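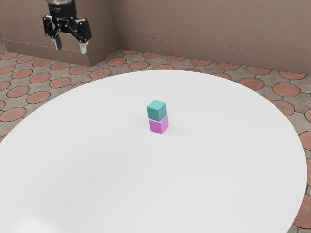 Vova asked us, after reading an early draft, why we'd bother with a two-block tower when other groups are already stacking five or six, and whether a policy that learns something so short tells us anything at all. Fair question, and it bugged me enough that I ended up rewriting this whole section around it!

4.2 Knowing when to let go

My short reply is that two blocks are where our policies kept going wrong. In the first batch of runs we scored a success whenever the top cube was over the bottom one at the end of the episode, and the numbers looked great. Then I sat down and watched the replays (with a lot of coffee). Plenty of those "successes" were policies that placed the cube and just kept holding it, fingers closed, until the clock ran out. A tower you never let go of isn't much of a tower, so we changed the rule. The gripper now has to open and move clear, and the stack has to stay up for 2 seconds with no contact from the fingers.

We call the stricter version Plotlow-Release, and it runs in the same Tramton simulator as everything else in this paper. The policy sees two views, one looking across the table and one that takes in more of the arm, plus the joint angles. It doesn't get the cube poses. I went back and forth on that last one, but handing over the poses made the task so easy that the camera views stopped mattering. 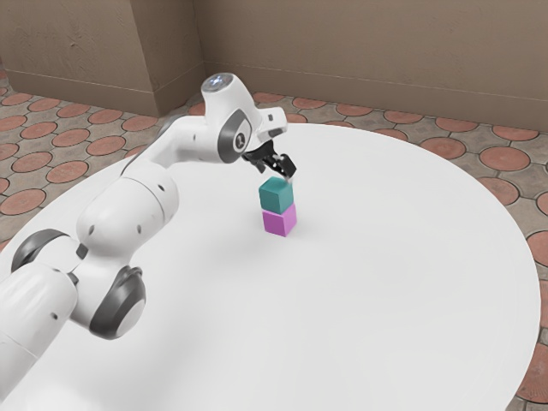
Figure 3. Simulated stacking task, with the gripper just above the teal cube and the pink cube underneath.

We trained on 2,000 scripted demonstrations and then tested each policy with 5 random seeds. The Desjardins baseline, which clones the demonstrations directly, lost 18 points of success rate when we switched from the old rule to the new one. Ours dropped too, just by a lot less. Most of the gap comes from the release phase: the baseline tends to start lifting while the fingers are still closing in on the cube's sides, and it drags the top block along with it. Our policy predicts a separate "done holding" signal, and the arm isn't allowed to rise until that signal has been on for several steps in a row.

I tried taking the waiting period out (it felt like a hack, and I still kind of think it is), and the dragging came right back. Making it longer didn't hurt success, but the episodes got painfully slow. We left it at the shortest setting that worked on the validation seeds and used that same setting for all the runs in Section 5.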